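About Penari

Penari is a small firm that checks claims about household goods. Shops, landlords and the odd local paper pay us to find out whether the thing on the label is so. Most of the time it is partly so, which makes for dull reports and fairly grumpy clients.

We started when Amrit Chisholm was buying kitchenware for a chain of holiday lets and got tired of the word "lifetime". He wrote to suppliers asking whose lifetime they meant. Few replied. One sent a tea towel. He kept the letters, and they became the first file.

Anum Pirzada joined in our second year from a testing lab and rewrote nearly everything Amrit had done, including the scoring. The old scores ran up to 100 and looked very scientific. Hers run to 5, and she would drop them altogether if clients let her.

What we do

We read the small print, ask for the test results behind a claim and, if there are any, read those too. We have 3,258 claims on file at the moment. A large file proves very little, and we would be wary of any company that told you otherwise, us included.

"Eco-friendly" is the phrase we see most. We have yet to meet a supplier who could define it the same way twice. "Hand-finished" usually means a person was near the product at some stage. "Up to" covers a great many sins, and we read it as "less than" until shown the paperwork.

What we don't do

We don't give awards, badges or stickers. We get asked for them every month, usually by firms that have just had a poor report. We don't take commission on sales and we don't write adverts. Clients see their report before it goes out and may correct facts. They may not correct opinions, though several have tried.

Who we work with

Ulero is our longest-standing client and argues with us the most. Sauerland asked us to go through its storage and tableware range last August, and we are still waiting for answers on two of the items. We no longer work with Cirkine, by mutual agreement.

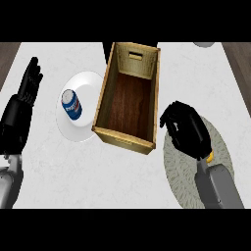 Open crate and round white plate on a pale tabletop.

Our team

There are 19 of us, roughly half part-time. Nobody has "guru" in their job title. Amrit deals with new clients and Anum runs the reading room, where the reports get written and then cut down.

Getting in touch

Send us the claim word for word, with a copy of the label if you have one. We will tell you if we think it's worth paying us to look into it. Quite often it isn't.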